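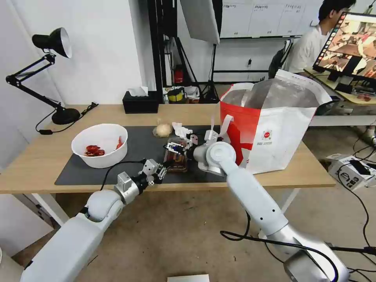 Friday, January. Notebook, table by the lamp. Written by me, Jussara T., for Raíssa and for whoever takes the table after us.

Subject today is the packing of the insulated bag, the red and white one. We call it Hinby in the list, to not confuse it with the Sterka bag, which is taller and has a zip.

Rule stays the same as before: the bag stands on the right, the bowl with the red pieces stays at the left of the mat, and food goes in the middle before it goes in the bag. I wrote last time that the bag must be opened fully before the first item. I repeat it, as the sides fall inwards when it is only half open.
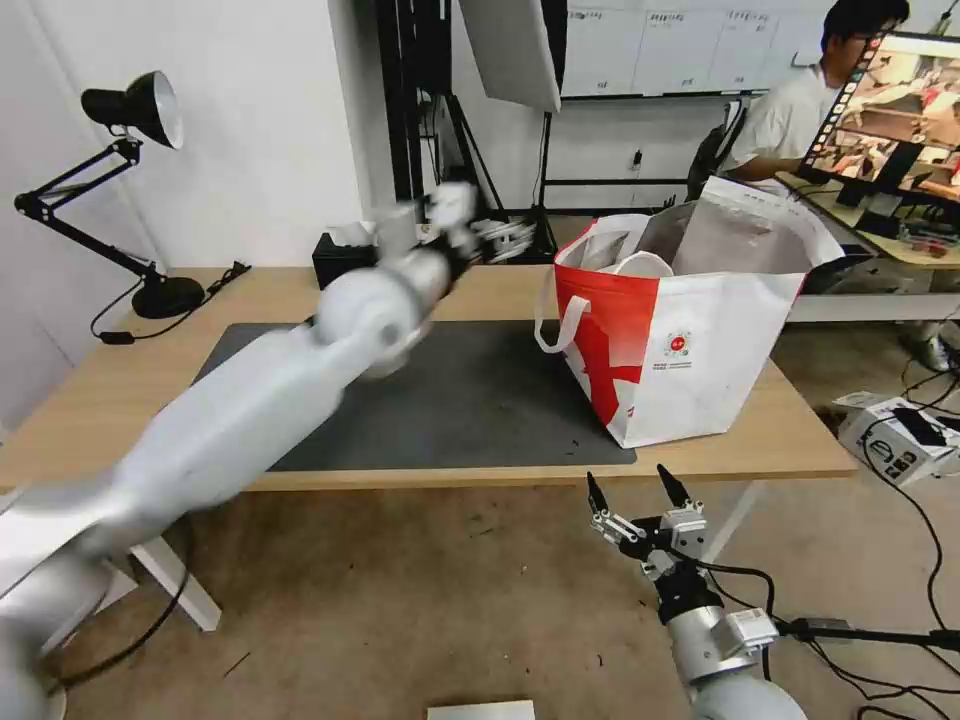 Paper inside the bag is a question I have still not closed. With paper, the bread does not touch the lining, but the paper rises over the rim and takes the place of the last items. Raíssa prefers without. I weighed out 400 g of potatoes in a thin bag to try as a bottom weight, and I think this helps more than the paper does. To be repeated on the Sterka.

Garlic goes in late, near the side. It is light, but it rolls, and the skin comes off in small flakes which are tedious to clean from the mat.
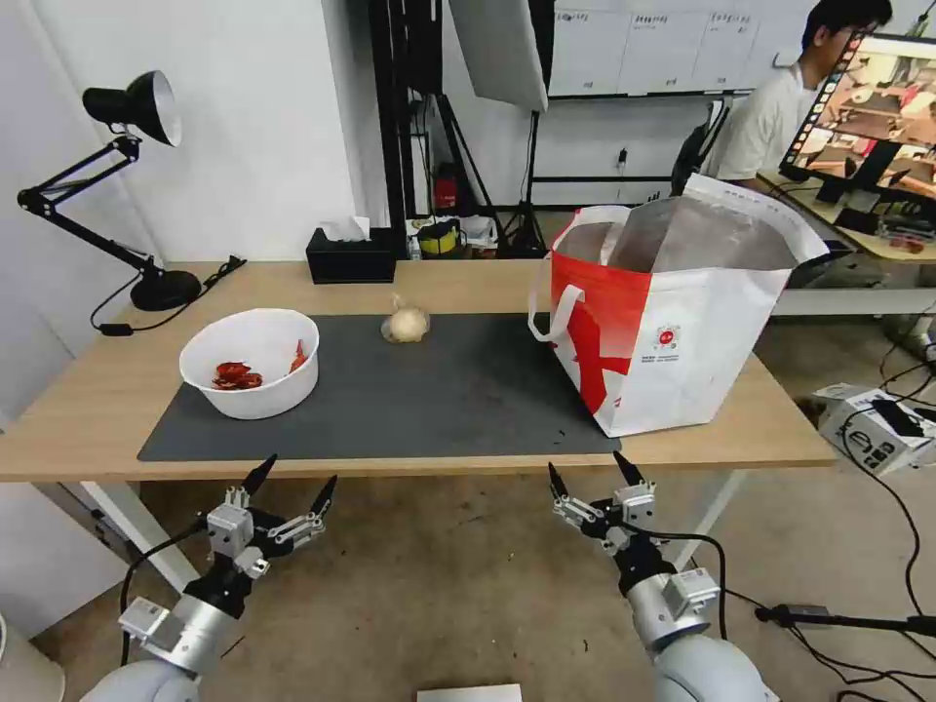

Does the bowl also go in the bag?
Only at the end of the day, and empty. The red pieces go back first in their jar, on shelf 8.

Bread must be the top layer. Raíssa has put this in the Coutinho sheet, line 33, but the line says only "soft things" and I would like it to say bread. I will ask her to change it. 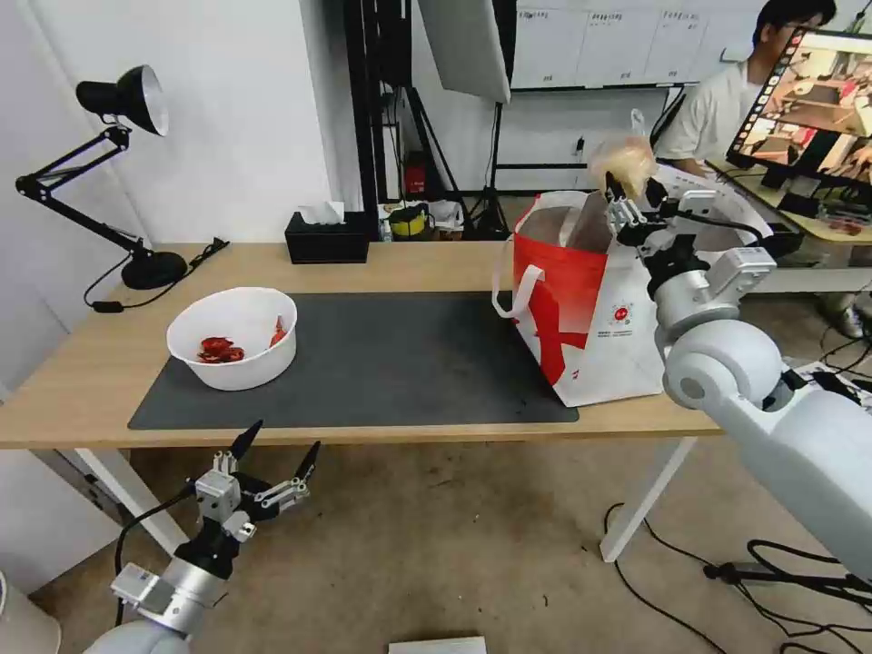 Pale bread-like item in clear bag, over the open tote. Bowl at left.

Still to do: wipe the mat, fold the handles outwards, order more thin bags from Brarnico (box of 2000, the small size, the last ones were too wide).

3 comments · 8 shares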